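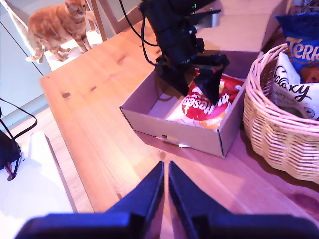
Re: How do you keep a long draft moving?
Posted by Doaa Kamel, 10/2/18
Print this message | E-mail this message

> I stopped at chapter six in September and every time I open
> the file I only correct the old pages. Does anybody here
> have a word target that is not too scary?
> — Begum

Dear Begum and all,

I had the same problem with my second novel, the one set in Lenthorpe. For 76 days I did not write any new page. I only changed commas in the first chapter, and then changed them back.

What helped me is a small target, 500 words, and only on four days of the week. Before, I tried to do 2,810 words every Saturday, because I calculated it from my deadline. I reached it one time and then I was tired for two weeks.

Also I moved the finished chapters to a different folder. If I remember a mistake in them, I write one line in a notebook and continue. The notebook has 54 lines now — most of them are about the name of the uncle, who was first Okiron and later something else.

I write the new pages in Fludon, but any simple editor is good for this. I turn off the spelling check until the evening.

May I ask how long your chapters are? Mine became shorter after the middle, and I am not sure if readers will mind it. If you want, send me chapter six and I can read it before the weekend.

Best regards,
Doaa

Recent messages in this list
Swapping first chapters, autumn round
Present tense for a whole novel?
Re: Titles that are already taken
Reading aloud before the second draft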